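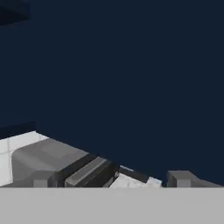 A carta da Listach chegou em janeiro e ficou em cima do frigorífico até Ona Urbonaitė ter coragem de a abrir. Dizia que a casa da mãe, em Drovatden, tinha de ser esvaziada até ao fim da primavera, e que o comprador ficava com as paredes, o poço e mais nada. Ona leu-a duas vezes, dobrou-a e guardou-a na gaveta dos talheres. Quando por fim se meteu no autocarro, em maio, viajou de noite, encostada ao vidro, e durante horas só viu um azul-marinho liso, sem uma marca, com uma faixa clara em baixo, direita e horizontal. Depois adormeceu.

Agnese Petrauskas esperava-a à porta com as chaves. Tinha sido vizinha da mãe durante a vida quase toda e não perdeu tempo com cumprimentos.

— O Eklund já veio ver os móveis — disse. — Oferece 800 por tudo.

— Por tudo o quê?

— Tudo. A cama, o armário, a mesa. O relógio também.

Ona entrou. A casa cheirava a cinza e a maçãs velhas. Na sala, o relógio de parede estava parado e a toalha continuava posta na mesa, com a mancha de café que a mãe tapava sempre com a fruteira. Pousou o saco na cadeira e foi abrir as janelas. A da cozinha não abriu. Nunca tinha aberto.

Passou a manhã a separar roupa. Os casacos iam para a igreja, os lençóis para Agnese, que os queria para panos. No fundo do armário, debaixo de uma manta, encontrou uma caixa de sapatos atada com cordel. Lá dentro havia cartas, todas com a mesma letra inclinada e todas assinadas por Deming Long. A mais antiga tinha sido escrita quando Ona fazia 14 anos. Nenhuma falava de amor. Falavam de enxertos, de geadas, do preço das caixas de madeira, de uma pereira que não pegava.

— Quem era o Deming Long? — perguntou à hora do almoço.

Agnese continuou a cortar o pão.

— Trabalhou no viveiro de Govisitz. A tua mãe comprou-lhe as árvores.

— E escreveram-se tantos anos por causa das árvores?

— As árvores dão muito trabalho.

Comeram sopa. Depois Agnese foi para casa dar de comer às galinhas e Ona levou a caixa para o quintal. As pereiras estavam todas de pé, menos a do canto, que era um toco com rebentos. Sentou-se no muro e leu mais quatro cartas. Numa delas, Deming explicava como se devia podar no ano seguinte, ramo a ramo, e no fim perguntava se a menina ainda tocava acordeão. A menina era ela. Tinha deixado o acordeão aos 16, depois de uma discussão com a mãe de que já só recordava o barulho da porta.

Roald Eklund apareceu ao fim da tarde numa carrinha com um colchão velho atrás. Era um homem alto, de poucas palavras, e andou pela sala a bater com os nós dos dedos na madeira.

— O armário tem bicho — disse.

— Eu sei.

— Mas mantenho o preço.

— O relógio não vai — disse Ona. — E a mesa também não.

Ele fez contas de cabeça. Ofereceu menos, ela aceitou. Enquanto ele escrevia o recibo, 19 de maio de 2023, com uma caneta que falhava, Ona lembrou-se de que vivia num segundo andar, sem elevador, e de que a mesa não passava na escada. Não disse nada. Assinou onde ele lhe apontou.

À noite telefonou a Denise Bloxham, com quem dividia o apartamento, e avisou que voltava mais tarde do que tinha combinado.

— Quanto mais tarde? — perguntou Denise.

— Uns dias. Há aqui uma pereira que precisa de ser tratada.

— Mas a casa não está vendida?

— Está.

Denise ficou à espera do resto. Ona puxou o fio do telefone até à janela da cozinha e experimentou outra vez o fecho, com a mão livre. Depois perguntou se tinha chegado correio.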